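Spent Sunday sorting the kitchen in the new flat. Writing down what I did, as a few people asked after the last lot of posts.

First job was the cupboard over the hob. The people before us had left 12 jars in there, most with no label. I kept two that had proper lids. The rest went to the glass bank.

Then the drawers. I put the cutlery in the top one and moved it all down one an hour later. The top drawer sticks if there's any weight in it. Tea towels live there now.

Gülizar Sönmez asked what I use on limescale. White vinegar and an old cloth, left on the tap for a while, then rinsed. I did buy a bottle of the Toseck stuff in February and it's fine, but it smells strong and costs more.

Don't put vinegar on real marble, by the way. It marks the polish. I go round ours with washing-up liquid and warm water and stay off the sprays – I don't know for certain what the worktop is made of and the agent didn't either.

Lourenço says I should get a shelf unit from Folska for the plates. Measured up and it's 7 cm too wide for the wall. Still looking.

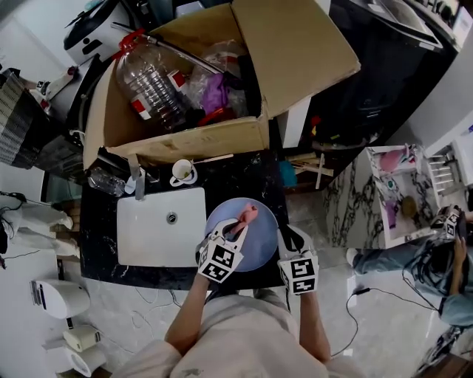
Washing-up is the bit I've changed most. I used to stack everything in the basin and run out of room by the second pan. Now I do small things first and keep the worktop next to the sink for whatever I'm busy with, like the pale blue plate. Cups stay up by the tap until I get to them. Big stuff goes in the open cardboard box at the back, the water jug with the red cap included, and gets dealt with at the end.

The box is meant to be temporary. Once the shelf is sorted it can go flat and out with the recycling.

Still to do: under the sink, and the top of the fridge. Fidel, I found your roasting tin – come and get it any evening after six.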